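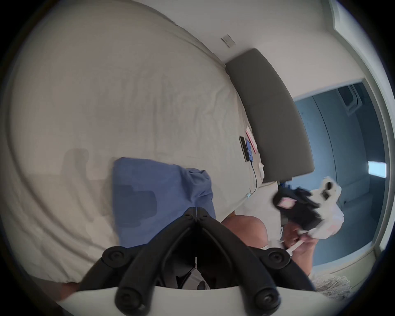
各位家长、各位同事，晚上好。本次讲座由Pelar社区家庭中心主办，主题为“日常照料中的亲子共读”，面向三岁以下幼儿的家庭。讲座的基本主张是：共读应当进入家庭已有的作息，成为照料的一部分，不必另设课程。就场所而言，中心建议首先考虑卧室。一张铺着米色床单的床，床单有些褶皱，床上再放一件蓝色的枕头或叠起的布，这样的条件已足以开始共读，家长无须为此添置书架、地垫或专用灯具。

（此处停顿，请后排听众就座。）

一、中心开展此项工作的背景

去年12月，中心会同Vonus托育园向在园及候补家庭发放问卷，收回有效答卷297份。问卷询问的内容包括：家中由谁负责睡前安排，是否读书，读书时孩子处于何种状态，以及家长中止共读的原因。填写最多的原因为“孩子坐不住”，其次为“下班太晚”。中心据此调整了本季讲座的内容，将原定的“书目推荐”压缩为一节，其余时间用于讨论具体做法。

需要说明的是，问卷由家长自行填写，参与者多为已经关注此事的家庭，结果仅供本中心安排工作时参考。

二、关于“坐不住”

一岁半左右的幼儿在共读中途离开、翻页过快、反复要求读同一页，均属常见情形。请家长不要要求孩子保持坐姿，也不要以读完全书作为标准。孩子走开时，家长可以继续用平常的声音读两三句，然后停下；孩子返回时，从其手指所在的那一页接着读。

孩子抢书时，可以另备一本硬纸板书供其拿在手里。孩子咬书时，平静移开，换一件可以咬的物品，不作训斥。

（播放录音第一段。播放前提醒听众：录音中的停顿为有意保留。）

三、关于时间安排

每次共读3分钟即可视为完成。轮班工作的家长可将共读移至早晨起床后或午睡前。Fusteck厂区的几户家庭采用了早晨共读的办法，由交班回家的一方负责，另一方准备早餐。该办法在冬季执行较为困难，有两户后来改为洗澡之后进行，中心认为同样可行。

祖辈参与照料的家庭，请事先商定使用何种语言。祖辈以方言讲述图画内容，应予鼓励。普通话是否标准，不作为评价共读质量的依据。

四、关于提问的分寸

家长常在共读时连续发问，例如“这是什么”“什么颜色”“几只”。中心建议减少此类提问，多作陈述，并留出等待的时间。孩子发出声音或指向某处，家长先重复其所指，再补充一句。例如孩子说“车”，家长可以说“车，送牛奶的车，开得很慢”。

（现场示范，请一位听众配合。如无人自愿，由主讲人独自完成，不超过两分钟。）

五、借阅事项

中心图书角现有图书2,000多册，其中适合三岁以下幼儿的部分集中在入口右侧的矮柜。每户每次可借11本，借期四周，可续借一次。破损属正常使用，归还时告知前台即可，无须赔偿。Kong路分馆因更换地面暂停借阅，已借出的图书请还至本部。

六、提问环节

预计会有听众问及电子屏幕、双语家庭以及语言发育迟缓。前两项可当场答复，以讲义第四页的内容为准。涉及个别孩子发育情况的问题，主讲人不作判断，请家长会后到前台登记，由中心安排转介。

（结束前请听众将反馈表留在座位上，讲义可以带走。晚上八点半前清场。）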